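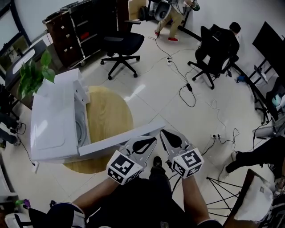 Olga Arroyo wrote:
Before you touch the calibration again, please compare the timestamps of the head stream and the two gripper streams. I have seen the same jump in Stolirov when the clocks were apart, and recalibrating only moved the error to another place.

Esperanza Carrasco replied:
Thank you, Olga. I did the comparison on Monday and I write the results below, so that the whole history is in one ticket.

Product: Dasance tracking module, with the Stolirov pose solver
Site: Peñalver office
Status: open, workaround found

Problem
In the merged trajectory the right gripper jumps sideways and comes back after a few frames. The left one is mostly stable. The raw marker detections look correct when I draw them on the head video: the corners stay on the black squares during the whole jump. For this reason I think that the detector does its work and the fault comes later.

What I tried
1. Ran the intrinsic calibration of the head camera again. No change.
2. Exchanged the marker configuration files for left and right, only to be sure that they were not mixed up. The solver refused to start, so the files were right from the beginning.
3. Compared the clocks, as you proposed. The right gripper stream is late by 20 ms against the head stream. The left one is inside the tolerance.
4. Corrected the offset by hand in the session file and ran the merge again. In session 274 the number of rejected poses went down from about 150 to 71.

The remaining 71 are a different kind of error. They all come in moments when the solver uses only one face of the cube, and it chooses the mirrored solution. With two faces it never does this in my data. I attach the log from the solver, the lines with "ambiguous" are the interesting ones.
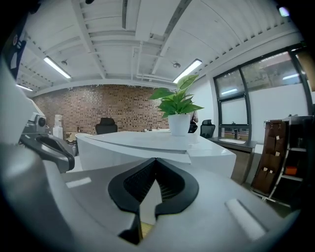
Gripper camera view, with ceiling lights, plant and windows.

For the visual odometry I have one more question. The gripper housing fills a large part of the picture from this camera, and it moves together with the lens. Does the Dasance module mask it by default? I found a parameter "static_mask" but the manual for it is empty. If the features on the housing are used, the odometry will believe that the camera stands still, and then the merge has two sources which disagree.

Olga Arroyo wrote:
The mask is off by default. Draw it once for each gripper and put the path in the session file. For the mirrored poses, set "prefer_previous" to true — it takes the solution nearer to the last accepted pose. The late clock I will pass to the Starville team, they maintain the recorder.

Esperanza Carrasco replied:
I will set both and run session 274 again tonight. Please leave the ticket open until I have sent the new log.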